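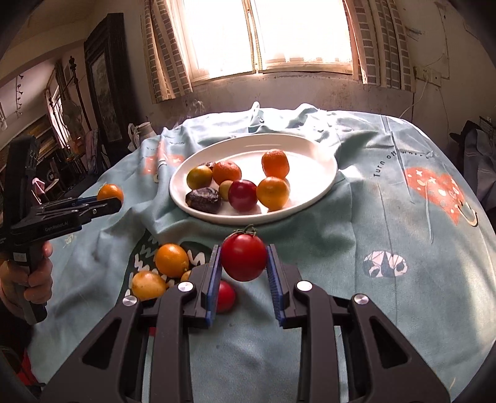 Pavithra Menon reckons the allotment waiting list at Fullstead is a joke, and says so before I've got my coat off. 377 names. 30 plots. "My neighbour put hers down when her son was born, he's doing his GCSEs now."

Thenmozhi Kandasamy is calmer. Got her plot in February, half of one anyway, all bindweed and old carpet. "I cried a bit. Then I dug."

Would she split it again? Long pause. "If they fix the tap, yes."

The council wants 2,000 pounds for the tap. Pavithra snorts. "For a tap!" She's writing to them agian tonight, five pages so far.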